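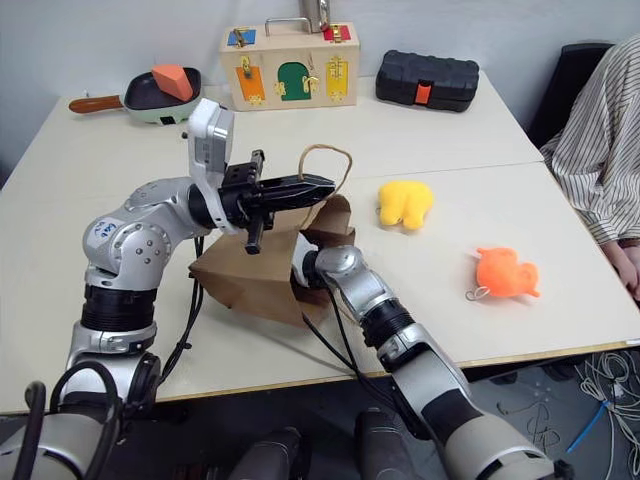
Isby shops to start charging for paper bags

Shoppers in Isby will pay 10 cents for each paper bag they take at the checkout under a rule the town council passed on a 5-2 vote.

The charge covers grocery stores, pharmacies, hardware stores and any other retailer with more than two registers. Restaurants and takeout counters are exempt, as are the small bags used for produce, bulk foods and prescriptions. Stores will keep the money but must show the charge as its own line on the receipt.

Isby banned thin plastic bags at the register two years ago. Paper use went up sharply after that, according to a report given to the council in May, and store owners complained that they were paying for the switch out of their own pockets.

"A plain bag with no handle costs me a few pennies. The ones with handles cost a lot more, and those are the ones people want," said Loretta Whitlock, who owns Whitlock's Market on Escobedo Street. She said her store went through more handled bags last winter than in the whole year before the plastic ban.

The town received 229 written comments on the proposal. Most were in favor, council member Fitzgerald Lindgren said, though many of those asked for an exception for people who get food assistance. The final version includes one. Customers who pay with a benefits card will not be charged.

Lindgren wrote the measure with council member Soledad Obi. An earlier draft set the price at 25 cents and would have applied to every business in town. Both parts were dropped after merchants in the Juditz shopping district objected.

Birdie Whitfield, one of the two members who voted no, said the timing was wrong. Many stores stopped letting customers bring in their own bags this spring because of the coronavirus, and some have not changed that policy.

"You can't tell people to leave their bags in the car and then charge them for a new one," Whitfield said.

Obi said the council had taken that into account. Under an amendment she offered before the vote, a store that does not allow reusable bags may not collect the charge until it lifts its own ban.

Stores that break the rule will get a written warning the first time and a $50 fine after that. The town clerk's office will handle complaints.

The neighboring town of Prelturgate is looking at a similar charge but has not scheduled a vote. Town manager Leonilde Morais said her staff would watch how the rule works in Isby before bringing anything forward.

The Isby charge takes effect September 1. Signs for store entrances and registers can be picked up at the clerk's office at no cost.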